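Robotics Procurement and Evaluation
Course handout, Unit 2: Reviewing a simulated kitchen package 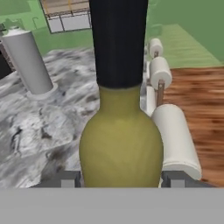 1. Purpose of this handout

This unit considers the Nunano Kitchen Package, a simulation product supplied by Nodstead for the training and testing of household manipulation. Students will review it as a prospective buyer would and submit a written recommendation. The package is sold as a licence with a set of rendered rooms, a library of objects and a gripper model with a wrist view. No physical hardware is included in the price.

The handout replaces the version issued in March. Students who hold the earlier copy should discard it, as the licence terms in section 3 have changed.

2. What the package offers

The object library contains 409 household items. Each item has a surface finish, a mass and a collision shape, and the last two may be edited by the user. Rooms are supplied furnished, with counters, windows and ordinary kitchen goods in place. The view in this handout is typical of the grasping exercises: a yellow vase with a rounded belly and a tall black top, set between the two fingers of the gripper, with a marble countertop to the left and paper towel rolls to the right.

Attention should be given to the shape of such an object. The belly widens towards the bottom and narrows to a short neck, so the height at which the fingers close will affect the quality of the hold. Reviewers should try several heights and record each result separately.

3. Licence and cost

A teaching licence costs 2397 pounds for one year and covers 200 seats. Support is provided by Cheung, the appointed reseller, by email only. Work produced under the licence may be published, provided that the version number is stated. Commercial use requires a separate agreement.

4. Points for review

Installation. Note the time taken and any step not covered by the manual.

Contact behaviour. Report any case in which a finger passes into an object, or in which an object moves before it is touched.

Appearance. Comment on whether surfaces such as marble and wood grain are clear enough for the intended use.

Editing. Change the mass of one item, repeat the grasp and compare the two records.

Documentation. State whether a new user could complete a first grasp without help.

5. Known limits

The fingers are modelled as rigid parts. Soft pads are not available in the current version. The Borkstead laboratory has also reported slow loading of the larger rooms on older machines, and students using these should allow extra time.

6. Submission

Reviews are to be sent to Dionysis Panagiotou by May 24, 2022. Requests for an extension should be made in writing to Kwan-ho Poon before that date. Raw logs must be attached to the review in a single folder.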